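De : Saimi Tuominen
À : liste atelier-bois
Objet : Re: [atelier-bois] Plateau en planches jointes, taches et finition

Bonjour à tous,

Je réponds à Yanti dans l'ordre de ses points, avec un complément sur les petits objets métalliques posés à même le bois.

Yanti Teoh a écrit (mardi, 18 h 40) :

> Le plateau de la table d'essai est collé depuis octobre. Planches jointes à plat joint,
> sans languettes, colle vinylique D3. Trois questions avant de passer la finition :
>
> 1. Les planches n'ont pas la même teinte. Il y en a une nettement plus rouge au milieu
> des claires. Faut-il teinter le tout pour uniformiser ?
>
> 2. J'ai commencé au grain 80 et je suis au 120. Aiman dit de monter à 240, la notice
> de l'huile Nerna s'arrête à 150. Qui a raison ?
>
> 3. Les tiges métalliques qu'on laisse traîner sur le plateau risquent-elles de marquer
> le bois brut ? J'en ai retrouvé deux sous un chiffon, après le week-end.
>
> Merci d'avance,
> Yanti

1. Teinte. Je ne teinterais pas. Sur du bois clair à pores fermés, la teinte prend par plaques, surtout de part et d'autre des joints, où il reste presque toujours un film de colle. L'écart de couleur entre planches se réduit un peu avec la lumière, sans disparaître. Si la planche rougeâtre gêne vraiment, la seule solution propre est de la remplacer, ce qui suppose deux traits de scie, un nouveau dressage des chants et 2 mm perdus de chaque côté. Pour une table de travail, cela ne se justifie pas.

Avant toute chose, vérifier les joints : passer un chiffon humide sur toute la longueur, laisser évaporer, regarder en lumière rasante. Les zones encollées restent plus claires et plus lisses. On les reprend au racloir, pas à la ponceuse, qui creuse le bois tendre à côté.

2. Ponçage. Les deux valeurs se défendent, mais pas pour le même produit. L'huile Nerna est une huile dure qui pénètre peu au-delà de 150 ; à 240 la surface est presque polie et la première couche reste en film. Avec la cire Wuisan, 240 convient. Je m'arrêterais donc à 150, avec un relevage de fil à l'eau entre le 120 et le 150. Égrenage au 240 entre les couches, à la main, sans appuyer.

Temps de séchage à prévoir : une nuit entre la première et la deuxième couche, deux jours avant de reposer quoi que ce soit de lourd. Essuyer l'excédent au bout de 13 minutes si l'on suit le minuteur de l'atelier, 15 au maximum. Au-delà, l'huile tire et laisse des traces brillantes. Les chiffons sont mis à plat dehors ou dans le bidon d'eau. Pas en boule dans la poubelle.

3. Métal. Tout dépend du métal et de l'humidité. Un acier non protégé, laissé sur un bois riche en tanins et légèrement humide, donne une tache gris-bleu à noire, parfois en une nuit. Le chêne et le châtaignier sont les plus sensibles. L'érable et le hêtre réagissent peu. L'inox ne marque pratiquement pas ; le laiton et l'aluminium peuvent laisser un trait de frottement qui part au 150.

Il faut donc distinguer la tache chimique du simple dépôt et du reflet. Une surface métallique claire renvoie volontiers une lueur colorée sur le bois voisin, que l'on prend pour une auréole. Le contrôle est élémentaire : déplacer l'objet de quelques centimètres. Si la couleur le suit, il n'y a rien à poncer.

Sur le plateau, pour l'échelle des teintes dont parle Yanti :

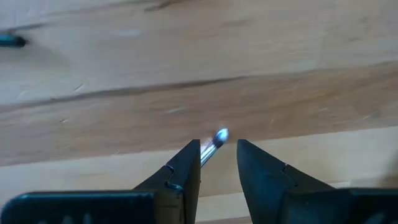
Tige métallique posée sur les planches jointes, pointe sur la planche brun-rouge. À gauche du fût, petite zone rosée sur le bois.

Je ne me prononce pas sur l'origine de la zone rosée d'après la seule photo. Yanti, peux-tu faire le contrôle par déplacement et donner le résultat sur la liste ? Si la marque reste en place, essayer dans l'ordre : gomme blanche, alcool à 90° sur coton, puis 150 dans le sens du fil. Réserver l'acide oxalique aux taches noires avérées – gants, lunettes, rinçage abondant – et traiter alors toute la planche, sinon on obtient un rond clair à la place du rond foncé.

Pour le rangement, une réglette percée fixée au mur suffit. Celle d'Anisa, chez Steter, mesure 162 mm de long et reçoit les tiges debout. Je peux envoyer le plan de perçage à qui le souhaite.

Il me reste un demi-litre de Nerna ouvert. Yanti, si tu le prends, filtre-le avant usage, il y a des peaux.

Cordialement,
Saimi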